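Rusnák Regional Recipe Corpus: Data Card

Summary
The Rusnák corpus contains 656 household recipes transcribed from handwritten cards and notebooks. It is maintained by the Fuviston Food History Archive and is intended for the study of home cooking, measurement terms and spelling.

Contents
Each recipe is stored as one plain text file. A separate table, recipes.csv, lists the title, source notebook, language and main ingredient. The recipes come from 13 notebooks. Where a card carries no title, the title field is left blank.

Transcription
Original spelling and punctuation are kept. Words that could not be read are marked with [unclear]. Transcription was carried out by Emília Vondráček and Luzius Tanner, and every file was checked once by a second reader. Disagreements between readers are recorded in notes.csv.

Known limitations
Baking is overrepresented. In 71 recipes the oven temperature is missing or given only as "slow" or "hot." Quantities such as "a cup" have not been converted, and cup sizes differ between notebooks. Users should not treat the recipes as tested or safe for home preserving. 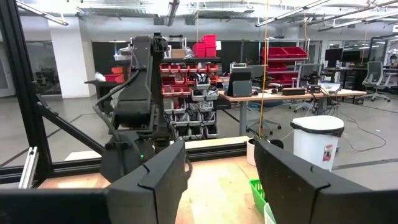
Access and terms of use
The files may be used for teaching and research with credit to the Archive. Names of private persons have been removed from the text. Commercial reprinting requires written permission.

Corrections
Corrections should be sent to Jeanie Dalgleish at the Archive, quoting the file number and the line concerned. Accepted changes are included in the next release, normally issued in September.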